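Skodeck mattress works, Plutham, 2 Mar 2022

Quick notes, typed on the train. Small factory, 67 staff. Springs coiled on site, 1,000 to a king size, foam bought in from Ploter. Loud. Ear plugs at the door, take two pairs.

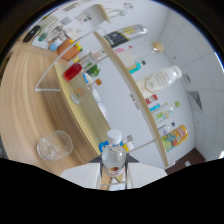

Quilting and test room

Quilting line stopped for a needle change so didnt see much. Test roller was going though, back and forth over a medium double. Edges held up well, middle a bit saggy to my eye. Tape edging still done by hand, lovely to watch. Showroom after, 3 models out, the firm one far too firm for me.

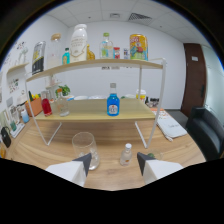
Magnusson: the firm one softens after a month or so, give it time.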